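Search this book Enter keyword Go

Chapter 7
Coming Back From a Layoff

Ursina Hauser and Keir Forsyth
Updated May

Most training books start with the healthy athlete. Fresh legs, open calendar, a race picked out. This chapter starts somewhere else. You stopped. Stress fracture, new job, surgery, a winter that got away from you. Now you want back in, and the first month is where people wreck themselves.

Short version before the long one: your heart and lungs come back quicker than your tendons do. So you feel fine. You run like you feel fine. Then the Achilles goes, and you're back on the couch with ice.

We wrote most of this from training logs kept by runners and triathletes at the Travasach club, plus Keir's own logs, which are a mess but complete. Where the logs disagree with each other we say so.

What to read first: section 2 if you were hurt, section 3 if you were just busy. Skip the strength tables for now. Nobody needs them in week one. 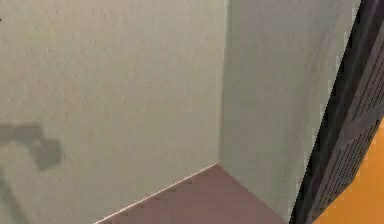
Fig. 7.1. A bare inside corner, two pale gray-green walls.

Mariama's case. We come back to it all chapter, so get the outline down now. Mariama Abubakari, half-distance triathlete, out with a hip problem. Before the layoff she trained 620 minutes a week across all three sports. Her first week back she was allowed 375, nearly all of it in the pool and on the bike. She hated it. She wrote "this is not training" in her log next to three seperate swims. Third week she asked to run the Prukach loop on a Friday evening with her old group. Coach said no. She ran it anyway, at group pace, and the next two entries are blank.

Blank entries matter. When you look at her full log in section 4, look for those before you look at the miles.

Same chapter, different person. Tatsuya Maruyama, marathoner, no injury at all. Took a long break for work. Came back with walk-run sessions off the Kofler parking lot, 6 a.m., and kept them boring on purpose. His log is dull reading. Good. He was doing easy long runs again well before

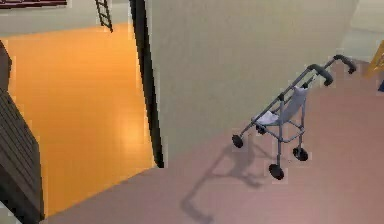

Mariama was back with her group, and he never had to drop a session for pain. Not a fair comparison, a hip is a hip. But the pacing part of it you can copy.

Three terms you'll need, quick:

Load. Minutes times how hard it felt, on a scale of one to ten. Add up the week. Mariama's Prukach week came to 897 before the blanks. Crude, works well enough.

Ramp. How much load goes up from one week to the next. Most trouble in our logs shows up here, not in any single big day. Well, sometimes in a single big day. See Mariama.

Hold week. A week where nothing goes up. Same sessions, same effort. Not a rest week, people mix these up constanty and then wonder why they feel flat.

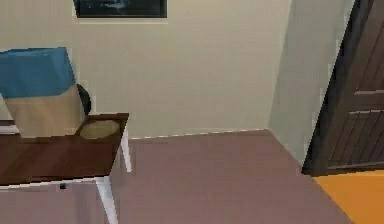 Fig. 7.2. Back wall with a framed picture hung high, white baseboard, brown wooden door at right.

Before section 1, do this. Get out your last full month of training, the one before you stopped. Paper, phone, whatever. Work out the load for each week. If you never wrote down effort, guess, and mark it as a guess. Then write down what you did last week, even if it was one walk with the dog. The gap between those two numbers is what the rest of the chapter works on.

No log at all? Seraina Baumgartner's blank sheet is at the back of the book, after the Gilteris pool drills. Copy it. Fill in a week, then come back and start section 1.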